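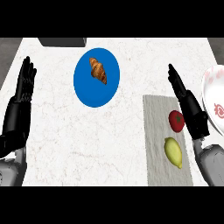
Both hands open and upright over the simulated kitchen counter.

Remote practice has moved to the simulated kitchen

Since December our group has been teaching the two-armed robot inside the simulator. One person puts on the gloves and the headset, moves their own hands, and the robot hands on the screen follow. We record each attempt from the first movement until the operator says "stop", and the recording goes to the Kolline folder.

The kitchen counter was prepared by Femi Wike. The task is simple to say: take the things from the gray cloth and put them on the blue plate, next to the croissant. It is more difficult to do. The tomato and the lemon lie near to each other, and a new operator usually wants to close the fingers too early. Femi asks everyone to bring the hand in flat from the side, wait a moment, and only then begin to bend the fingers. The left hand should stay up and away until it is needed.
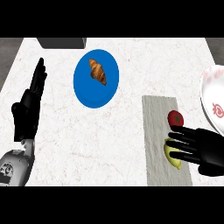
The right hand comes in from the side, with fingers over the lemon and against the tomato.

We now have 582 recordings of this counter. Of these, 80 were made by people who never used the gloves before, and we are very glad to have them. Please do not delete an attempt when you think it went badly. Write "retry" in the notes and continue with the next one. The people at Tian who train the model have asked to keep these too, and they will sort them on their side.

Some practical points. A session is 20 minutes, then please take a rest - the shoulders get tired before you notice it. Calibrate the gloves again after every rest, also if nothing seems to be wrong. If your thumb on the screen is not where you feel it, tell Femi before you record. The Sila gloves are the smaller pair and they are kept in the upper drawer.

Next we will try the Cusero scene, which has a sink and more dishes. It will need both hands at the same time, so we would like to begin with operators who already know the counter. If you want to be on the list, write your name on the sheet by the door, with the hours when you are free. Mornings before 11 are still mostly open.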